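Section 4: Coating your glass-bottom dishes before you plate cells

Okay, you've unpacked the Garkico dishes and you're itching to get cells into them. Hold on one evening! Bare glass is a slippery place for a cell to land, and most of the sad, floating cultures people write to me about come down to a skipped coating. I use the Brotico coating kit (the small box, with the concentrate and the rinse buffer), so the steps follow that one.

What you need on the bench: the dishes still in their sleeve, the Brotico concentrate, rinse buffer, a fresh box of tips, and a lidded tray that fits in your incubator. Mine is an old Urnelska tray with a chipped corner and it works fine.

1. Take the concentrate out of the freezer and let it thaw in the fridge. I do this before lunch and start coating in the afternoon.

2. Mix 40 microliters of concentrate into 2,250 microliters of rinse buffer. Swirl it — please don't vortex, it foams like dish soap and you'll be chasing bubbles all day.

3. Open the sleeve inside the hood and set the dishes in the tray, lids on.

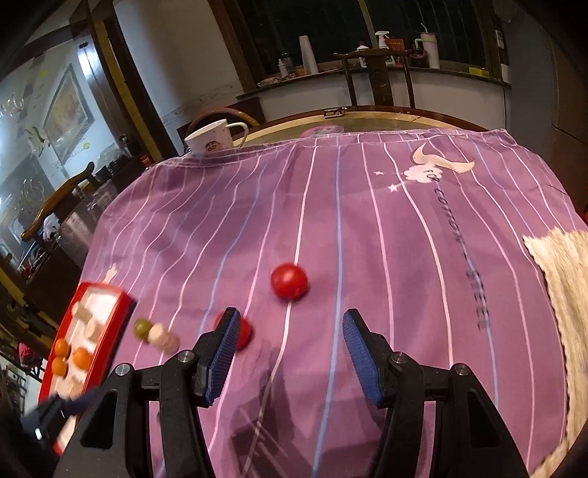

Now for the part where people get stingy, which is how much to put in each dish. You want a shallow pool that covers the whole glass well and stays there. A drop that beads up in the middle, round and shiny like one of those little red balls on the striped cloth, hasn't spread, and your cells will only stick where it sat. Tilt the dish gently until the liquid reaches the wall of the well all the way round.

4. Add the mix to each well with the tip against the side wall, never touching the glass.

5. Put the lids back, close the tray, and leave it in the incubator for 2 hours.

Caution: don't let the wells dry out. If your incubator runs dry (my old Ngui does, badly), put a damp wipe in the corner of the tray.
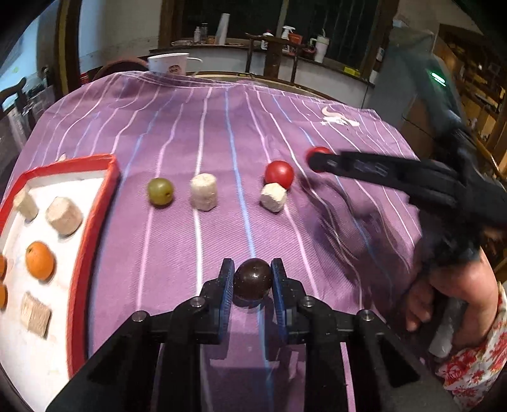 6. Pull the coating off with a pipette, again from the side. Tip the dish toward you so the liquid collects at the edge.

7. Rinse twice with buffer. I used to rinse once and got away with it for ages, then had a whole batch of neurons clump up on me — so, twice!

8. Plate your cells right away, or cover the wells with buffer and store the dishes in the fridge, lids taped.

Note: stored dishes keep for 7 days. Write the date on the lid, not the base, or your marker ends up right in the light path when you go to image. Warm them up in the incubator before you add cells, and swap the storage buffer for medium at the last minute.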